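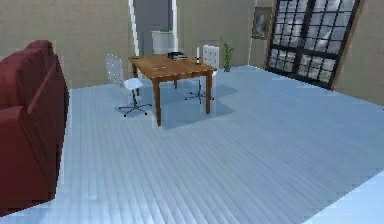

Export to the client folder stalls at 19 percent, every time, on the Mokcombe job. Vidow desktop, latest build as of this morning. Opened the job fine, all the rooms load, preview renders fine too. Living/dining — maroon sofa on the left, orange-brown dining table in the middle, pale plank floor — draws on screen no problem. It's only when I hit Export that it hangs. No error box. Bar just sits.

Priority: high, client wants the package tomorrow
Opened: Sep 19, 2025

Tried so far
Restarted app. Same.
Restarted machine. Same.
Turned off the shared drive sync. Same, still 19.
Export of a single room instead of the whole package. Works.
Export of two rooms. Works.
Whole package minus the floor plans. Hangs.

So not the rooms as such. Something in the package step.

Update 1
Support asked for the log. Attached. Last line before it goes quiet is

writing index, 3,118 items

then nothing. Left it going over lunch, no change. Fan not even spinning up so I don't think it's working on anything.

Support says 3,118 sounds high for a job this size. Agree. The Herrera job is bigger, more rooms, and its index is 1,885. That one exported in a couple minutes, tried it again just now to be sure.

Update 2
Looked in the job folder. There is a subfolder called old_old inside old. Inside that is what looks like a full copy of the job from March, with its own index file. Think the package step is picking up both. Would explain the count.

Moved old out to the desktop. Reopened the job. Export — got to 19 and stuck again. Log still says 3,118. So it's reading the count from somewhere saved, not from the folder.

Update 3
Support said to clear the package cache. Menu item they pointed me to isn't there in my version, it's under Tools now and not under File. Please fix the help page, it cost me twenty minutes.

Cleared it. Reopened. Bar went past 19, first time all day. Then failed at the very end with an actual message:

Cannot write to destination. Path too long.

OK at least thats an error I can read. Destination was the client folder on the Trosport server, and the path to get there is ridiculous, job name is in it three times. Changed the export to go to a short folder on C: instead.

Went to 100. Package opens. Floor plans are in, room previews all in. Copied it to the server by hand afterwards and that took.

Still open, for support
1. Why no message at 19? It should say something if the index is bad.
2. Count should refresh when files get moved. Had to clear the cache by hand to get it to look again.
3. Path check should happen before the export starts, not at the very end.
4. Is it safe to delete old_old? Its still on my desktop. Not touching it until somebody says yes.

Drop the priority to normal, client package is done. Please don't close the ticket yet, I have another job to export to the same server and I want to see if the cache thing comes back.

Update 4
Second job exported first try. Short path again, didn't test the long one. Waiting on an answer for 4.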